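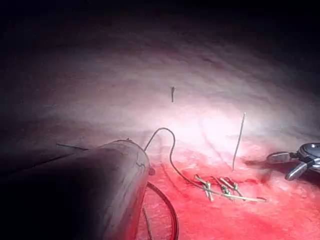

Folds, glare and a dark rounded instrument end.

Filed under: Talks and Slides / Health Services

Shorter waits in Bromdale? Speaker notes, Friday afternoon session

Start without the microphone if the room is small. Ask who has been on a waiting list for elective surgery. Hands up. Then ask who could say what day they joined it. Fewer hands, I expect. Leave it there for a second and go on.

SLIDE 2: The headline
The claim is that the Bromdale list fell from 2734 people to 923 under the Nagano program. It was in the brochure and on the side of a bus. I have no reason to think either number was made up. My trouble is with the word "fell".
Read the headline out slowly. Don't do a voice.

SLIDE 3: Ways off a list
You can leave a surgical list by having surgery. You can also move away, die, pay to go private, miss two phone calls, or be sent back to your GP for a fresh referral. All of these take one off the total. The published figure doesn't split them. I asked for the split in June and got a link to the brochure.
(If someone says "surely they'd check", say yes, I thought so too, and move on.)

SLIDE 4: The tidy-up
Nagano opened with what Dunder, the consultants, called a list validation exercise. Letters went out asking people to confirm they still wanted their operation. No reply within 4 weeks and your name came off. Some of that is fair enough, as old lists do fill up with people who had it done elsewhere. But a letter is a poor test of whether somebody's hip hurts. Rural addresses, people staying with their kids, people who can't read English well. I would like to know how many came back on later, and whether they kept their original date.
Pause. This is the bit people write down.

SLIDE 5: When does the clock start?
Old rule: from the GP's referral. New rule: from the first specialist appointment. The wait for the specialist is now on a different list, with a different name, and it isn't in the chart. Put your finger on the axis label. It changed halfway along and the line was drawn straight through.
Skip the second chart if we're running late.

SLIDE 6: The software
Flellar supplies the scheduling system and also writes the quarterly report on how well the scheduling system is going. I'll say that once and let it sit. The satisfaction result comes from about 300 patients, all of them surveyed after their operation. The ones still waiting weren't asked. I'd be pretty happy too with a new knee.

SLIDE 7: What might be real
Be fair here, and don't rush it. Theatres are starting earlier in the morning. Fewer cancellations on the day, according to the nurses I spoke to, and they had no reason to flatter anyone. The extra recovery beds exist, I've walked past them. So there may well be a proper improvement in there somewhere. I can't tell you its size and I doubt the program can either.

SLIDE 8: Questions to take home
How many people left the list by having the operation? What is the longest wait, counted from referral? Who was removed, and did anyone ring them? Has the definition changed since the last report?
If they only remember one, make it the first.

Likely questions
"Are you saying they lied?" No. I'm saying the chart can't carry what's been hung on it.
"Isn't any drop good?" Depends where they went.
"What would change your mind?" Monthly operation counts by specialty, same definitions all the way through. One spreadsheet would do it.

Handouts are by the door. Bring the spare adaptor, the one at the lectern is loose.

Contact | Copyright and reuse | Back to top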